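Grirard Simulation Kit: Product Review
Interim Progress Report to the Gastulberg Fund
Reporting period ending August
Submitted by the Wasus Center for Applied Automation

1. Purpose of this report

This report describes progress on the review of the Grirard simulation kit, carried out by the Wasus Center under its current grant from the Gastulberg Fund. The kit is sold by Vasiliauskas Automation to colleges, training centers and small research groups that wish to teach or study robot handling tasks before buying hardware. The Fund asked the Center to determine whether the kit can be recommended to its member institutions, and on what terms.

The report covers installation, task testing, support from the supplier, spending and the work remaining. It does not contain a final recommendation. The Center expects to provide that in the closing report.

2. Summary of status

Installation is complete at both review sites. The first round of task testing is finished and the second round has begun. Staff training materials are behind schedule. Spending is within the approved budget, with one transfer between lines described in Section 7.

The kit has performed well in scene building and in the recording of runs. It has performed less well in contact handling, especially with small rounded objects, and the documentation supplied with it remains incomplete. The Center regards the documentation as the more serious of these matters for the institutions the Fund has in mind, many of which do not have a software engineer on staff.

3. Installation and setup

The kit was installed at the main laboratory and at the teaching annex. The two sites were chosen to reflect different conditions. The laboratory has dedicated graphics workstations and a full-time systems administrator. The annex uses shared classroom computers and receives technical help on request.

Installation at the laboratory was completed without difficulty. At the annex, the license service did not start under the standard classroom account, and the supplier's installation guide did not mention that administrator rights were needed. The supplier issued corrected instructions after the matter was reported. The revised guide was then tested on a clean classroom machine and found to be accurate.

Each site received the same package: the simulation software, a library of furnished rooms and household objects, a set of arm models, a task editor and a run recorder. The extended object library is a separate purchase. The Center bought it for the laboratory only, so that the value of the base package could be judged on its own at the annex.

4. Task testing, first round

Testing in the first round was limited to tabletop work in a furnished room. The Center selected this setting on the advice of member institutions, which reported that most of their introductory exercises involve picking up, moving and placing ordinary items.

The first round consisted of 300 runs, divided between reaching, grasping, placing and clearing tasks. Every run was recorded and reviewed by a staff member using a common scoring sheet. The run recorder stored 848 camera clips over this period, and all of them have been retained for the closing report.

The principal findings to date are as follows.

Scene building. Operators with no earlier experience of the kit were able to furnish a room, place a table and add objects within a single morning session. The editor allows objects to be dropped at random onto a surface, which produces cluttered tables quickly. Objects sometimes come to rest on their sides. For testing purposes the Center considers this useful, as it gives the arm harder grasps to attempt. Instructors who want a tidy starting arrangement will need to place items by hand and save the layout.

Reaching. Motion planning around tall objects was reliable. The planner slowed noticeably when a bulky appliance stood between the arm and its target, and on the classroom computers the delay was long enough to interrupt a demonstration.

Grasping. Results depended heavily on the object. Upright containers with handles or straight sides were handled well. Bowls were acceptable when approached at the rim. Round items such as fruit tended to slip or to jump away from the fingers at the moment of contact. The supplier attributes this to the default contact settings and has supplied an alternative set, which is being used in the second round.

Placing. Most failed placements occurred when the target was inside another object. The simulated fingers met the rim of the container and the run ended in a stall. The software does not at present give a clear message when this occurs, and new operators were left unsure whether the program had stopped responding.

Visual quality. Rendered images were judged good enough for teaching and for early work on object recognition. Glossy surfaces and shadows are handled convincingly. Reviewers noted that floor and wall finishes repeat from room to room, and that an image set built only from the base package would show little variety in its backgrounds.

5. Camera views and recording

The run recorder permits several camera positions within the same room. The Center made regular use of a wide view, which includes the base of the arm and the surrounding furniture, and a closer view of the tabletop. The wide view is better suited to classroom explanation. Reviewers preferred the closer view for scoring, although the arm itself can block part of the table when the camera sits on the same side.

Camera positions can be saved with a scene, and this function worked correctly at both sites. File names assigned by the recorder are long and give no indication of the task. Staff at the annex spent a good deal of time renaming clips, and the Center has asked the supplier to add a naming option. The request was acknowledged on a Friday and a reply on timing has not yet been received.

6. Supplier support

Vasiliauskas Automation has been cooperative throughout the period. Questions sent through the support desk received a first answer promptly, and the technical replies were of good quality. Two concerns should be recorded.

First, several answers given by the support desk have not been carried over into the published manual. An institution buying the kit today would meet the same problems and would have to ask the same questions. The Center has sent the supplier a list of the affected pages.

Second, the terms for classroom use are unclear. The license refers to "seats" in one section and to "machines" in another. The difference matters at the annex, where one computer serves many students across the day. Written clarification has been requested, and the Center advises member institutions to wait for it before placing orders.

7. Budget

Spending for the period is within the approved total. Savings on travel between sites were moved to the equipment line to pay for additional storage, as recorded clips took up more space than planned. The transfer was made with the written consent of the Fund. No further transfers are expected.

Staff time has been charged as approved, apart from the training materials line, which is underspent. The writing of instructor notes was held back when the supplier announced changes to the task editor - notes based on the old menus would have needed to be rewritten in full. Work on this line has now resumed.

8. Risks and open matters

The main risk to the schedule is the release of the updated task editor. If the release is late, the Center will complete the second round on the current version and describe the new one separately.

A further risk concerns comparison with physical equipment. The grant provides for a limited set of trials on a real arm, and access to the partner laboratory is available only outside its teaching term. Dates are being settled. Until those trials are done, the Center will make no statement on how well results from the kit carry over to real hardware.

9. Scene views

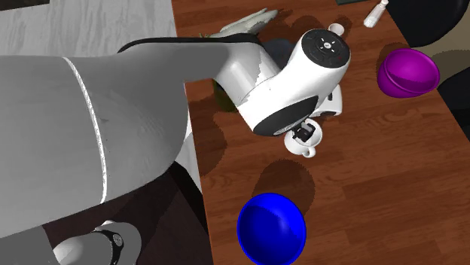
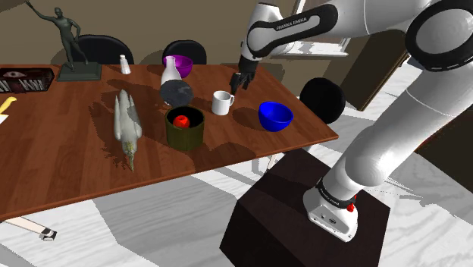
Rendered views of the tabletop test room. First view: closer camera, with the coffee machine and a white mug under its spout. Second view: wide camera, with the arm on its pedestal and the gripper above the table.

10. Work planned for the next period

Complete the second round of task testing with the alternative contact settings.
Repeat the container placement tasks at both sites.
Finish the instructor notes and try them with one class at the annex.
Obtain written license terms for shared classroom computers.
Carry out the physical arm trials at the partner laboratory.

Copies of the scoring sheets and the list of manual pages sent to the supplier are available to the Fund on request.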